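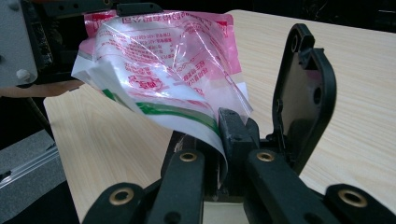
Printed plastic bag held in a black gripper

I'm Tibor Major and I sell my own books from this page, so if you order one, it's me who wraps it and me who walks it down to the post office. Tindholm is my fifth novel and the first I've set anywhere near fruit trees (my mother would say it's about time).

What's it about? A beekeeper called Fodor comes back to the island where he grew up to sell his late aunt's hives, and finds that the neighbours have been leaving things in them. Letters at first, then other things. I won't say more than that, except that I wrote the last chapter in one very long night in August and had to go and stand in the garden afterwards.

People ask if it's as grim as Flirnedero. No! There's one death, it's early on, and the dog is fine. If you liked the ferry chapters in Flirnedero you'll feel at home, but you don't need to have read it, the two stories only share a harbour.

What you get

The paperback, 31 short chapters, in the cream paper edition from Postitz. They're a tiny press and they fuss over their spines, so it opens flat without cracking. Signed on the title page. There's also a fold-out map of the island drawn by Barnabás Pap, who did the cover too, and who put in a lighthouse I never wrote. I liked it so much I went back and added it to chapter 8.

Price and postage

£12 including UK postage. Overseas costs more, so write to me first and I'll look it up. I go to the post office before lunch, and anything ordered later than that waits for the next trip.

Want it dedicated to someone? Put the name in the order notes exactly as you'd like it spelt. My handwriting is bad but I do slow down for names. If you'd rather I left it blank so you can give it away, say so there too.

Book groups: order 5 or more and I'll put in my sheet of talking points, plus the scene with the swarm that my editor made me cut (she was right, but I still love it).

Hardback

Sold out, sorry. Postitz may do another run if the paperback goes well, and I'll put it up on this page if they do.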